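Notebook, December — open day, hand-held gripper demonstration

Setup finished just before the doors opened, small-items table by the curtain. 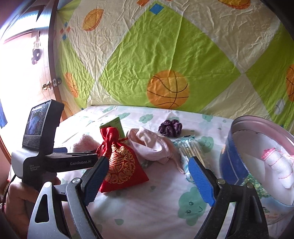 Visitor groups were kept to five at a time so that everyone could hold a gripper. Margarida Garcia ran the introduction, I kept the log and reset the table between turns. The task given to visitors: pick one item, lift it clear of the cloth, put it in the round tin, release. The small white sock was the favorite by a wide margin. The red drawstring pouch came second, usually taken by the gathered neck.

Log total for the day is 193 attempts, of which 120 ended with the item inside the tin. Not a fair test of anything — people changed grip halfway, talked, handed the tool over mid-lift. Kept out of the Kela series for that reason and filed under Saltolard, demos.

Notes on handling:
Swab packet slides when approached flat. Better with the pads coming in from the ends.
Scrunchie is easy for everyone, including children.
Pink cloth: most visitors close on the top fold and drag the rest. Try one turn with the tail tucked under.
Blue pads wiped down at the lunch break.

Two teachers from Clisau asked whether the same items could be used in a classroom. Told them yes, and to start with the soft ones. One visitor wanted to know how long a beginner needs. I said around 8 tries before the hand stops shaking — Margarida thinks fewer.

To do: send item list to Ferri, print larger task cards, find a second tin with a lower rim.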